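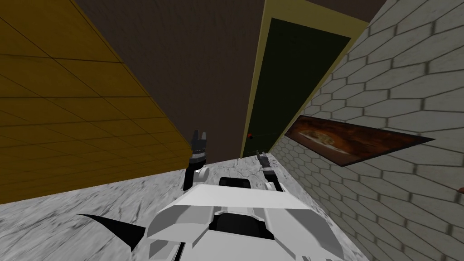 Getting from Flarport to the lodge at Wederville without a rental car: is the morning boat realistic?

I have a booking at a lodge outside Wederville in February and I'm trying to work out the last leg. The regional flight lands at Flarport at 11:40 a.m. As I understand it there are two boats to the Wederville landing, one in the morning and one at 1:30 p.m., and the second one depends on the tide. The lodge says to "plan for the afternoon boat" but won't confirm a seat until the day before. My one piece of checked luggage is a hard case, pale gray and white like the plating on that robot, and it won't compress into anything. The boat operator's page says soft bags only, then further down says hard cases are accepted "space permitting." I'd like to know (a) whether 11:40 to 1:30 is enough time, (b) what happens if the afternoon boat doesn't run, and (c) whether the hard case is going to be refused. I don't want to rent a car for one transfer and then pay for it to sit for a week.

Posted by Justance

Marin Berisha
I've done this transfer four times, twice in February.

Time: the connection works if the flight is on time. Bags come off by hand and take 20 minutes or so. The dock is a 15-minute taxi ride from the terminal. Boarding closes 30 minutes before departure, so your real deadline is 1:00 p.m. A flight delay of more than half an hour makes it tight, and the boat does not hold for passengers. On one of my trips the flight was 50 minutes late and I missed it.

If the boat doesn't run: the cause is nearly always low water at the bar outside the Wederville landing. The operator posts the decision at the dock at 10 a.m. and also answers the phone, so call before you board your flight. The fallback is the road. The shared van leaves from the fuel station across from the dock at 2:15 p.m. and takes a little over three hours, the last hour unpaved. It stops at the Grgić store, and the lodge will collect you from there if you tell them before 3 p.m. Cell coverage is poor after the second river crossing, so send that message before the van leaves.

Luggage: the limit that gets enforced is weight. Cargo goes in a covered bow locker, and the opening is narrow. A standard medium hard case goes in on its side. A large one doesn't, and then it rides on deck under a tarp and gets wet — pack the contents in dry bags. I have seen a case left for the next boat once, when the boat was carrying building supplies.

Also carry small bills. The landing fee is paid in cash on arrival and they can't break anything over 100.

One more item. There are two landings with nearly the same name. Yours is the one inside the river mouth. The one on the ocean side is a beach landing, where you step off into knee-deep water, and the lodge does not pick up there. Check which one is printed on the ticket.

tidewater_1563
Just rent the car. We did and it was fine. The road is not as bad as people say if you have clearance. We saw two anteaters and a lot of macaws on the way in, which you won't get from the boat.

If you really don't want the car, stay the night in Flarport and take the 7 a.m. boat. It's less crowded and the water is flatter. There are a couple of plain hotels within walking distance of the dock, and the one with the green awning will do coffee before 6 if you ask at the desk.

Justance
Thanks to both. My case is the medium size, so that sounds workable on its side. I hadn't known about the 10 a.m. notice or the second landing; my draft ticket only says "Wederville" so I've written to the operator to ask. I'm going to keep the afternoon boat as the plan and hold a refundable room in Flarport in case the flight slips. Does the van need to be reserved, or do you just show up?

Marin Berisha
Just show up, but be there by 1:45. It seats 11 and on days when the boat is canceled it fills — everyone from the dock walks across at the same time. Pay the driver.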